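Choosing a Used Pickup for a Campus Delivery Run
Project report, Judit Jakab and Harish Gowda

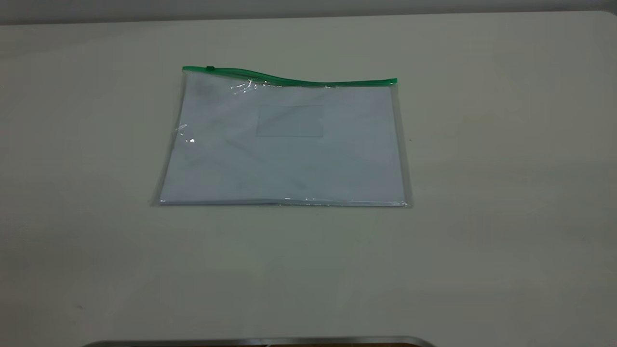

We compared two used pickups over 400 miles of real driving, and we loved every bit of it! The Branent was the softer ride (great on the gravel out to Skulilthorpe), but the Pelupessy pulled our 259-pound test load uphill without dropping a gear. Fuel receipts and tire notes for each truck went into a clear zipper pouch, the green one for the Pelupessy, so nothing got mixed up in the cab. Braking was closer than we guessed, and from 40 mph we couldn't pick a winner. Our choice is the Pelupessy, mostly for the low bed height. Next term we want to repeat the hill run with a trailer.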